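Délibérations du conseil municipal de Jundham — fiche du jeu de données

Version 2, mise à jour le 23 juin 2021

Ce jeu rassemble les délibérations votées par le conseil municipal de Jundham, saisies à partir des procès-verbaux papier puis relues. Il contient 1199 lignes, une par vote. Les séances à huis clos n'y figurent pas.

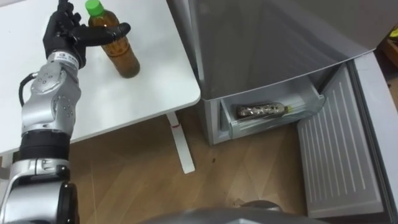
Burgi Holzer
Responsable des données, projet Medve

Contenu

Le fichier principal s'appelle votes.csv. Il est encodé en UTF-8, avec le point-virgule comme séparateur. Colonnes :

id_vote : identifiant unique, stable d'une version à l'autre
date_seance : format AAAA-MM-JJ
objet : intitulé recopié du procès-verbal, fautes comprises
rubrique : voirie, eau, personnel, indemnisation, urbanisme, divers
montant : somme engagée, vide si le vote n'engage pas de dépense
pour, contre, abstention : nombres entiers
report : 1 si le point a été renvoyé à une séance ultérieure

Un second fichier, seances.csv, donne pour chaque séance l'heure d'ouverture, l'heure de clôture et la liste des conseillers présents. La jointure se fait sur date_seance.

Méthode

Les procès-verbaux ont été numérisés à la mairie annexe de Nidemen. Botond Bozsik a fait la première saisie, j'ai fait la relecture. Quand nos lectures divergeaient, nous avons repris l'original — 60 lignes sont dans ce cas et portent la valeur « oui » dans la colonne verifie.

La rubrique n'existe pas dans les documents d'origine. Nous l'avons attribuée à la main. Les demandes de remboursement pour dégâts causés par des travaux communaux sont classées en indemnisation, même lorsque le procès-verbal les range sous voirie.
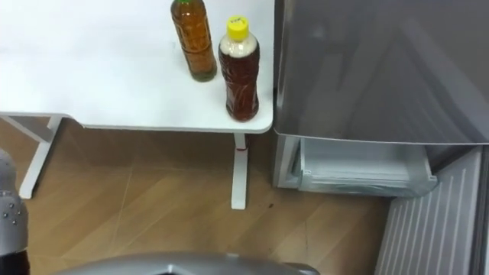 Bouteilles sur une table blanche, à côté du réfrigérateur.

Limites connues

Dans 180 lignes, le détail des voix manque : le secrétaire de séance a seulement noté « adopté ». Les colonnes pour, contre et abstention y sont vides. Ne pas les remplacer par zéro.

Les montants sont ceux du vote. Une dépense corrigée plus tard apparaît sur une nouvelle ligne, sans lien automatique avec la première.

Les votes du syndicat des eaux de Trurnow ne sont pas inclus, y compris ceux qui concernent Jundham. Ils ont leurs propres registres.

Les séances de janvier utilisent parfois l'ancienne numérotation des points. Se fier à id_vote.

Réutilisation

Usage libre, avec mention de la source et du numéro de version. Les noms des particuliers ont été retirés de la colonne objet — merci de ne pas chercher à les rétablir. Pour signaler une erreur, indiquer l'id_vote et la valeur lue dans le procès-verbal.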